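4. Fault During Pick Trials

4.1 What happened

In September we ran the basket task with the three-finger gripper on the arm in Room 9 of the Gallagher building. The arm moves above the basket, lowers, closes the fingers on an object and lifts. During a morning run the fingers stopped partway through closing. The arm program did not notice. It treated the grasp as finished and started the lift, and the object fell from the half-closed fingers onto the table. Nothing was damaged and no one was inside the marked area. Lucinda Quintanilla pressed the emergency stop.

We repeated the run with no object and got the same stop twice before lunch. In both cases the Gestix log showed a gap of about 700 ms in the gripper status messages. The arm's own log had no errors.

The later tests were done over the white table with the fingers opened fully before each approach. The cables come in beside the connector at the wrist, where we had first suspected a bad contact. 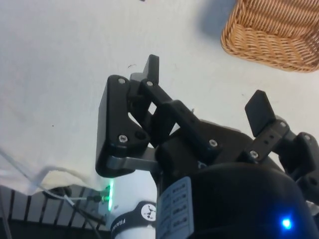
4.2 Cause

We swapped the gripper cable and the gap came back, so the connector was ruled out. Yamuna Warrier then read through our Plurness script and found that the camera process and the gripper process shared one thread. When the camera saved a large image, gripper messages waited behind it. The script also had a timeout of 2000 ms, too long to catch the gap, and it used the last known status in the meantime. The last status was left over from the previous grasp and said "closed."

4.3 Changes made

The gripper now has its own thread. A status message older than 10 ms is rejected, and the arm holds position until a fresh one arrives. We also clear the stored status before every grasp command. The fault did not come back in the remaining trials, but we have not tested with both cameras saving at the same time.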